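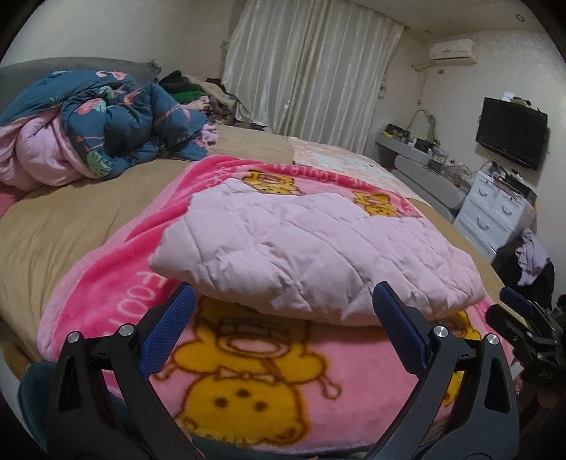

第6章　ふくらんだ布をたたむ　キルティング・フリース・掛けぶとん

この章で学ぶこと
・中わたや起毛の布が、空気をためて暖かくなるしくみ
・キルティングの縫い目の役割と、ひし形の模様が多いわけ
・ベッドの上を作業台にして、かさのある衣類と寝具をたたむ手順
・取り扱い表示の読み方と、しまう前の点検
・季節の入れ替えの計画の立て方

用語　中わた、表地、裏地、キルト線、起毛、かさ高性、リブ編み、見返し、ボックスシーツ

6.0　章のはじめに

第5章では、シャツやタオルのような平らな布をたたみました。角と角を合わせ、手のひらでなでれば、布は言うことを聞いてくれたはずです。ところが、この章に出てくる布はそうはいきません。押さえてもふくらみ、手を離すと開き、重ねると横へ逃げていきます。はじめて掛けぶとんをひとりでたたんだ日のことを思い出してみてください。端を持って折ったつもりが、反対側がずるずると床に落ちていったのではないでしょうか。

でも、この扱いにくさこそ、ふくらんだ布のおもしろいところです！　ふくらむのは中に空気があるからで、空気があるから暖かい。たたみにくさと暖かさは同じ根っこから生えています。しくみがわかると、手の動かし方がはっきり変わってきます。力いっぱい押しつぶしていた人が、空気の出口を考えて折るようになるのです。この変化は教室で見ていても本当に楽しいものです。

作業の場所には、机よりもベッドの上をすすめます。ボックスシーツをかけたマットレスは広くて平らで、布が床に触れません。腰の高さに近いベッドなら、かがむ時間も短くてすみます。上にフリースの毛布を一枚広げておくと、毛羽が布どうしのすべりを止めてくれるので、つるつるした表地のものでも折った形が保ちやすくなります。

考えてみよう
家にある布のうち、いちばんふくらんでいるものは何ですか。それを棚に入れるとき、どこを持ち、どの順番で折っていますか。ノートに書いてから先へ進みましょう。章の終わりでもう一度同じものをたたみ、書いた内容と比べます。

6.1　空気を着る、空気を掛ける

毛布や中わた入りの上着が暖かいのは、布そのものが熱を出しているからではありません。熱を出しているのは、着ている人、寝ている人の体です。布の仕事は、その熱を逃がさないことです。

動かない空気は熱を伝えにくい性質をもっています。大切なのは「動かない」という部分で、部屋の空気のように自由に流れてしまうと、温まった空気はすぐ上へ逃げ、かわりに冷たい空気が入ってきます。中わたの細い繊維は、空気を小さな部屋に仕切って動けなくするための壁のようなものです。フリースの毛羽も同じ働きをしています。

実験1　つぶしたわた、ふくらんだわた
用意するもの：同じ形のふたつき容器2個、手芸用の化学わた100 g、棒温度計2本、40度ほどではなく風呂の湯より熱くしない程度の湯、小びん2本
1　わたを半分ずつに分ける。
2　一方の容器には、わたをよくほぐしてふんわりと入れる。もう一方には、同じ量のわたを輪ゴムできつくしばってから入れる。
3　同じ温度の湯を入れた小びんをそれぞれの容器に置き、ほぐしたわたはびんを包むように、しばったわたは横に添えるように整える。
4　ふたをして、10分後に湯の温度を測る。

結果を見る前に、必ず予想を書いておきましょう。わたの重さは同じです。ちがうのは、わたが空気を抱えているかどうか、そしてびんのまわりを囲めているかどうかです。条件が二つ同時に変わっていることに気づいた人は、とてもよい目をしています。どちらの条件が効いているのかを確かめるには、実験をどう組み直せばよいでしょうか。班で話し合ってください。

かさ高性という言葉も覚えておきましょう。同じ重さの布やわたが、どれだけの体積にふくらむかを表す性質です。かさ高性の高いわたほど多くの空気を抱えます。長いあいだ強く圧縮すると、繊維に折れぐせがつき、袋から出してももとの高さまで戻らないことがあります。収納の方法を選ぶときに、この話がもう一度出てきます。

6.2　縫い目は何をしているのか

中わたを表地と裏地ではさんだだけの布を想像してみましょう。着て動けば、わたは少しずつ下へずれ、肩は薄く、すそは丸くふくらんでしまいます。洗濯機で回せば、もっと大変なことになります。そこで三枚の層をところどころ縫いとめて、わたの居場所を決めます。これがキルティングです。縫いとめた線をキルト線とよびます。

キルト線には、横にまっすぐ走るもの、波の形、うろこの形などいろいろあります。なかでもよく目にするのが、斜めの線を交差させたひし形です。布は、たて糸とよこ糸の方向には伸びにくく、斜めの方向にはよく伸びます。斜めのキルト線は体の丸みに沿いやすく、しかも一つ一つのひし形がわたを四方から囲むので、どの向きに引かれてもわたが大きくは動きません。見た目のかわいらしさと働きが、きれいに重なっています。

一方で、縫い目には弱点もあります。キルト線の上ではわたがつぶれて薄くなり、針穴も並んでいるため、そこから熱がいくらか逃げます。線を細かく入れればわたは安定しますが、薄い部分も増えます。粗くすればふっくらしますが、わたは動きやすくなります。どのくらいの間隔がよいかは、着るものか掛けるものか、洗う回数が多いか少ないかによって変わります。作る人はそのつど折り合いをつけているのですね。

観察しよう
身のまわりのキルティング製品を一つ選び、次のことを調べます。
・キルト線の形と間隔。場所によって間隔が変わっていれば、その場所も記録する。
・ひし形の中央と縫い目の上を指で軽くはさみ、厚みのちがいを確かめる。
・布の端はどのように始末されているか。別布でくるまれているか、折りこんで縫われているか。
・引っぱると伸びる向きはどちらか。

6.3　ベッドの上でたたむ

かさのある布をたたむ基本は、空気の出口を一つ残しておくことです。四方を同時に押さえると、閉じこめられた空気が布を内側から押し返します。折り山の側から、開いている端へ向かって、手のひらをゆっくりすべらせてください。平手でたたくより、体重を少しずつ移していくほうがよく抜けます。

基本の手順A　掛けぶとん
1　ベッドの上に広げ、四つの角を軽く振って中わたをならす。
2　長い辺を三つに分けるつもりで、足もと側から折る。
3　折り山から端へ向かって空気を送り出す。
4　頭の側をかぶせ、もう一度空気を送る。
5　横から半分に折り、折り山を手前にして置く。

手順2で角をぴったり合わせようとしなくてもだいじょうぶです。ふくらんだ布では、外側になる層ほど長い道のりを回ることになるので、内側の層を指二本分ほど控えておくと、仕上がりの端がそろいます。紙を何枚も重ねて二つ折りにしたときに、端が階段のようにずれるのと同じ理屈です。これに気づくと、布団売り場の見本を見るのが急に楽しくなりますよ。

基本の手順B　フリースの毛布
1　縁の模様や文字がある毛布では、その線を目印にして端を合わせる。
2　二つ折りを繰り返し、棚の奥行きに合う幅にする。
3　最後は端から巻くか、三つ折りにする。

フリースには、縁に沿って色の帯があったり、文字が並んでいたりするものがあります。帯の線はたいてい布の端と平行なので、定規のかわりになってくれます。柄の中のキャラクターの向きをそろえてたたむと、棚から出したときに頭の側と足の側がすぐにわかります。小さな子どもといっしょにたたむなら「くまの顔が上」のように約束を決めておくと、作業がぐんと進みます。 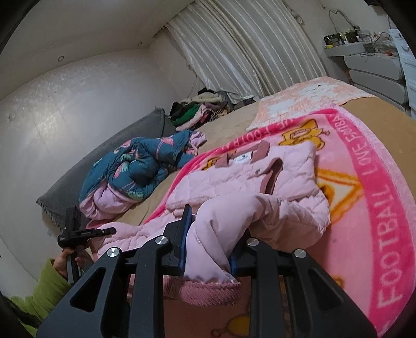 最終更新日：2025年5月5日

6.4　中わた入りの子ども用ジャケット

キルティングのジャケットは、掛けぶとんを小さくしたものに、筒が二本ついた形だと考えてみましょう。難しいのはこの筒、つまり袖です。身ごろは平らに広げられても、袖は丸くふくらんだまま、肩のところで向きを変えようとします。

袖を先につかんで整えると、あとが楽になります。えりや前に濃い色の細い布がついているジャケットなら、その線をまっすぐにそろえるだけで身ごろのゆがみがわかります。袖口がリブ編みのものでは、編み地の部分を強く引っぱらないようにします。リブ編みは伸び縮みする編み方で、手首に沿って風の入り口をふさぐ大事な場所です。つまむなら、キルティングの布のほうを、わたの厚みごと広くはさみましょう。

基本の手順C　ジャケット
1　ファスナーやボタンがあれば閉じ、前を下にして広げる。
2　片方の袖のつけ根に手を入れ、袖口へ向けて空気を送り出す。
3　袖を背中の側へ、身ごろの中心線に沿うように折る。
4　反対の袖も同じように折り、重なりが一か所に集まらないよう少しずらす。
5　すそからえりへ向かって二つに折る。
6　えりの形を指で整え、上にする。

袖の重なりをずらすところが腕の見せどころです。二本の袖が同じ場所に重なると、そこだけが山のように高くなり、上に何かを積んだときに傾いてしまいます。左右で高さを変えて置くと、驚くほど平らになります。ぜひ両方やってみて、上に教科書をのせて比べてください！

やってみよう
二人一組になり、一人が手順を声に出して読み、もう一人が声だけをたよりにたたみます。読む人は手を出してはいけません。「そこ」「あっち」が通じないと、えり、すそ、袖口、身ごろといった言葉のありがたさがよくわかります。終わったら交代します。

6.5　えりもとの小さな布を読む

衣類のえりの近くには、サイズや素材などを書いた小さな布がついていることがあります。洗い方の記号は、わきの縫い目の内側など別の場所にある場合もあるので、見つからないときは裏返して探します。

しまう前に読みたいのは次の三点です。
素材　表地、裏地、中わたが別々に書かれていることが多い。中わたが羽毛か化学繊維かで、洗い方も乾かし方も変わる。
洗いの記号　おけの形に数字があれば、その温度が上限になる。おけに×がついていれば、家庭では洗わない。
乾燥の記号　四角の中に丸があればタンブル乾燥、四角の中の線は自然乾燥の干し方を示す。

キルティングは、表面が乾いても中わたに水分が残りやすい布です。ひし形の中央を指ではさみ、冷たく感じたり、わたが固まっているように感じたりしたら、もう一度風を通してください。固まりは、両手ではさんで軽くほぐすと散っていきます。

6.6　しまう場所をはかる

たたみ終えた布の高さを、手で押さえない状態ではかります。棚に入るかどうかは、力をこめてつぶした高さでは決められません。入れたときは収まっても、しばらくすると空気が戻り、引き出しが開かなくなることがあるからです。

練習問題1
フリダウ（Flidau）の家では、幅1800 mmの押し入れの棚に、ビュザンス（Busance）の収納箱とスーケル（Sukel）の布袋を並べようとしています。収納箱の幅は1000 mmです。
(1)　箱を一つ置いたとき、残りの幅は何 mmですか。
(2)　箱と袋のあいだに100 mmのすきまをあけると、袋に使える幅は何 mmになりますか。
(3)　掛けぶとん、フリースの毛布、子ども用ジャケットを、箱と袋のどちらに入れますか。使う時期と取り出しやすさを考えて説明しなさい。

(3)の答えは一つに決まりません。8月にしまったままでよいものと、冷房の部屋で使うかもしれないものとでは、置く場所が変わるはずです。家族の人数や棚の高さを自分の家に置きかえて考えてもかまいません。説明に「だれが、いつ取り出すか」が入っていれば、よい解答です。

練習問題2
オルトマンス（Oltmanns）の圧縮袋に、中わた入りのジャケットを入れて次の冬まで置くことにしました。かさ高性という言葉を使って、この方法のよい点と気をつける点を一つずつ書きなさい。

次の節へ進む前に
6.7では、袋や箱の種類ごとに通気と防虫を比べます。6.0の「考えてみよう」で書いたノートと、家で選んだ布のたたんだ高さの記録を持ってきてください。定規は30 cmのもので足ります。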